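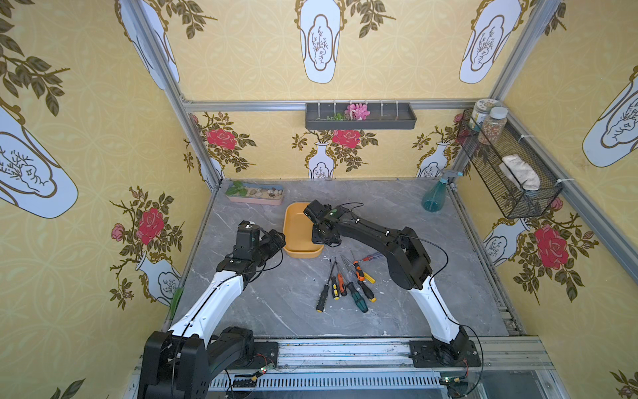

Orange tray and the six screwdrivers on the marble-patterned top.

Notebook, September, 10 at night, kettle on

Right, the picture book scans. I've got through the first box of the Parry the Puffin paperbacks and I'm pleased, mostly. For anyone joining late: Parry started as little square books, then there was the cartoon, then the second cartoon that only went out in Tellville (with the wrong voices!), and we want one proper list of what came out and in what order.

Box one gave me 557 pages scanned. The spreadsheet says the full run should come to 1276, so there's a fair way to go. I did the early ones at the higher setting as the reds were going muddy, and Parry's scarf has to be the right red or people write in.

Odd thing about Parry and the Lost Kite. My copy and Judit's have different endings. In hers he gets the kite back, in mine he gives it to the gull, and the text on the last page has been reset to fit. Same cover, same price on the back. I think mine is the later one, after the cartoon did the gull story, but I've no proof yet.
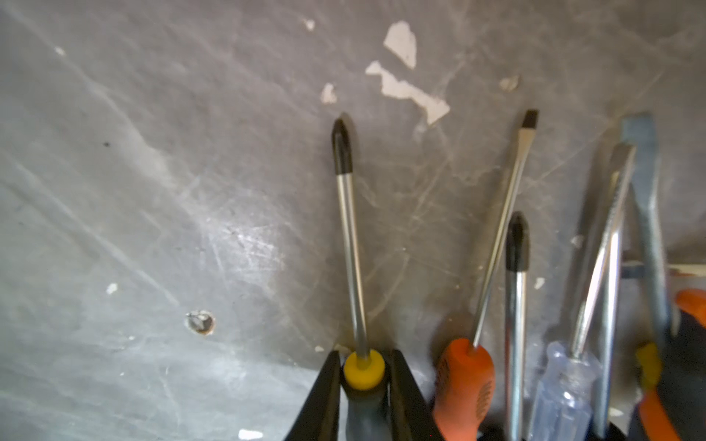 I also watched episode 15 again to check the kite against the book, and it's the gull ending there too, almost word for word. So either the book was changed to match, or the scriptwriter had my version on the desk. I lean towards the first. The Umidport reprints might settle it if I can ever find one with its title page still in.

Still to do:
- rescan pages with the scarf (box one, the two thin books)
- ask Judit Sárközi for a photo of her last page, both sides
- find out if the Stusley annual counts as a book or a comic
- new sleeves, we're down to 2

Stopping there, my eyes have gone.

Filed under: Workshop Notes > Children's Books & Telly

3 comments

Judit: Mine has the gull on the back cover as well, does yours? Will send the photo tomorrow.

kitefan: The annual is a comic. I will not be taking questions.

Moll: I had the Lost Kite as a kid and he definitely kept it. Cried at the cartoon!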